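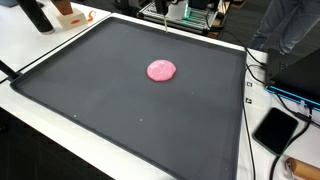
I have been making beetroot flatbreads all month and I'm not even slightly bored of them! It started when Ambros Oberholzer from the allotments left a carrier bag of beetroot on our step, far more than two people can eat in salads, and I remembered a flatbread I had years ago in a tiny café in Ruchti. It was soft and a bit smoky and the most ridiculous colour, and I have wanted to make it at home ever since.

The recipe I've settled on is very simple. Boil 200 grams of beetroot in its skin until a knife slides in, let it cool, rub the skin off and blend it to a paste with a spoonful of yoghurt. I use plain white flour from Plonier (the mill shop, just past the bridge – go early, they shut for lunch) and a good pinch of salt. Cumin seeds if you like them, and I do. No yeast at all! You bring it together with your hands, which will be pink until teatime, and leave it under a bowl for as long as it takes to drink a cup of tea and read the paper.

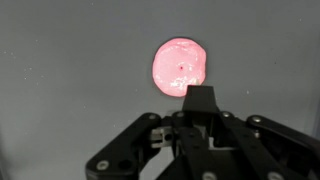 Rolling was the bit I used to dread. My flatbreads came out shaped like maps of places that don't exist, and I'd get cross and trim them with a plate and then have all these sad offcuts to deal with. What changed everything for me was giving up on perfect circles. A lopsided round like the pink one here, a little taller than it is wide with soft uneven edges, is exactly the sort of shape I'm happy with now, and a flatbread like that tastes just the same as a neat one. Roll from the middle outwards, give it a quarter turn, roll again, and stop before you start fussing.

Then the pan. Get it properly hot, with no oil, and wait for the bubbles. I love the bubbles! Flip it when they come up, press the edges with a folded cloth and keep the finished ones wrapped in a tea towel. The colour does fade as they cook, so don't panic. A squeeze of lemon in the dough seems to help hold on to it, though my sister swears by vinegar and we are never going to agree.
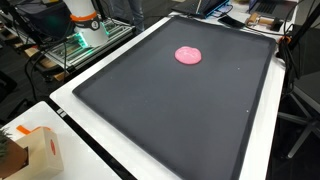
Demis Home Baking Club

We eat ours with white cheese, dill and whatever is left in the pickle jar. They're also lovely cold the next day, rolled up with egg. I tried freezing a batch with greaseproof paper between them and they came back beautifully, a bit more fragile but fine after a minute in the pan.

Next I want to try the same thing with spinach, and then pumpkin in September, when the stall at Ploltis has those small knobbly ones that are so good roasted. If anyone has done it with carrot, please tell me how wet your dough was – mine was practically soup.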